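Notes on handling whole fruit with a multi-fingered hand. Kitchen bench, Gostwood, revised June.

## Where these tips come from

The Wurden sorting study compared two ways of teaching an arm to clear whole fruit from a table into a bin. In the first, the hand closes to a fixed width set per fruit. In the second, it closes until the finger motors report a set load, then holds. We ran 1,875 trials on pomegranate, mango and persimmon. The second method dropped less fruit and bruised less of it. The tips below are what we would pass on to anyone setting up a similar bench, and most of them hold for packing fruit by hand.

## Setting the table

- Use a matte, single-color top. A glossy top throws highlights that the vision step reads as fruit edges.
- Put the bin toward the back, on the arm's side. Short travel means less time with the fruit in the air.
- Use a bin with low walls. Every extra inch of wall is another inch of lift.
- Leave clear space between pieces. Fingers need room to come down on both sides.
- Light from above. Side light makes long shadows, and long shadows shift the estimated center of the fruit.

## Grip

Take a pomegranate from above and behind, with the thumb carried under it. The skin is tough and takes load well, but the fruit is heavy for its size and will roll out of a grip made only from the top.
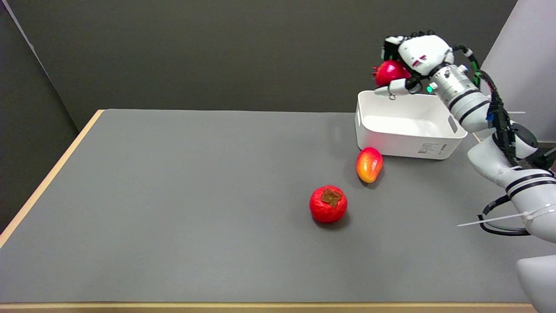

Soo-ah Seo objects to the thumb rule. In her view it suits the pomegranate and nothing else, and a thumb pushed under a ripe persimmon will split the skin before the load limit trips. She would rather see the persimmon taken by the shoulders, with the thumb level with the fingers.

Her point is fair for soft fruit, and the persimmon setting was changed after she raised it. Current load limits, as a share of the hand's maximum:

| Fruit | Limit | Thumb |
|---|---|---|
| Pomegranate | 10 percent | under |
| Mango | 8 percent | along the side |
| Persimmon | lowest stable value | level with fingers |

Grip the mango across its short axis. Taken end to end, it turns as it leaves the table, and the controller spends the rest of the move correcting for it. Avoid the calyx on the persimmon. The lobes lift under a fingertip and the contact reading goes noisy.

## Release

Most bruising in our results came from release, and very little from the grip. Lower the hand over the bin before opening. Open the thumb last on heavy fruit. If the thumb goes first, the fruit pivots off the fingers and lands on whichever side is already moving. 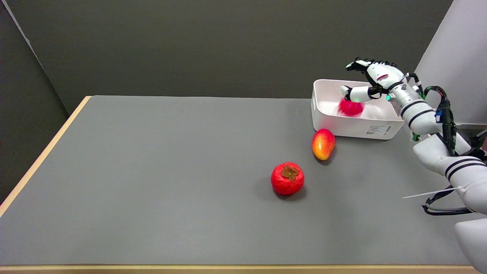
Set the opening speed by the heaviest fruit in the batch. A slow release costs roughly 400 milliseconds per piece, and on a short run that is not worth tuning away. With a layer already in the bin, raise the release point by one fruit height and check the clearance at the near wall.

## Order of picking

The learned policy was left free to choose its own order. It tended to take the piece nearest the bin, even when that piece was the softest. Fixing the order by firmness gave less bruising at the bottom of the bin:

1. Firm, heavy fruit.
2. Mangoes, laid flat.
3. Persimmons, base down, single layer.

## Upkeep

Wipe the fingertips between batches with a damp cloth and let them dry. Juice film changes the friction, and the load limits above assume clean tips. Check the cable ties along the arm before each session. Rezero the finger motors after any stop, including a short one.

The mango figures come from one variety at one stage of ripeness. Fedir Maksymiv is repeating them at Rees with softer fruit, and the table will be updated when his runs are in.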